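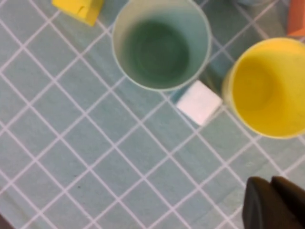 2020-11-02. Reading the draft Coroners and Inquests (Reform) Bill so you don't have to read all of it. A few posts on what it says about families.

1/ At present, if someone dies in custody in Lodhi district, the family has to apply for legal help and show what they earn and own. The police and the prison service don't. Their lawyers are paid for out of public money from the first day.

2/ Clause 14 was meant to fix this. In the July version, any close relative got a lawyer at the inquest, no means test. That was the wording Pramila Dhillon's group asked for and the minister said yes to it in the chamber.

3/ The new version says a relative "may be considered" for help where the coroner thinks the case is complex. That leaves it up to the coroner, and there is no right of appeal if the answer is no.

4/ The ministry's cost note puts the cap at 2000 per family. Mhairi Halliday, who has done these inquests for years, told the hearing that a single expert report can use up the lot. I haven't seen anyone from the ministry answer her.

5/ Then there's the time limit. A family has 80 days from the death to register as an interested person. In the Rosow case the post-mortem report took longer than that to arrive, so they would have missed it.

6/ Clause 19 is better. It makes the custody log public to the family within a fixed period, and it covers private escort firms as well. Credit to Faisal Warraich, who moved it and kept it in when others wanted it dropped.

7/ Petition no. 2252 asks for the July wording of clause 14 to be put back. It needs 200 signatures from registered voters to be read out in the chamber. It had about half that when I looked this morning.

8/ Deepak Bhatt asks whether the bill reaches back to old cases. No -- only deaths after it comes into force. Stullier and the earlier ones stay under the old rules, unless the high court orders a fresh inquest.

9/ Correction to post 5: the limit can be extended once, if the coroner agrees in writing. Thanks to Benedikt Wiegand for pointing to the schedule at the back. I still think it's too short.

10/ The committee takes written comments on clauses 14 to 19 until the second reading. Send them to the clerk and put the clause number at the top of the page.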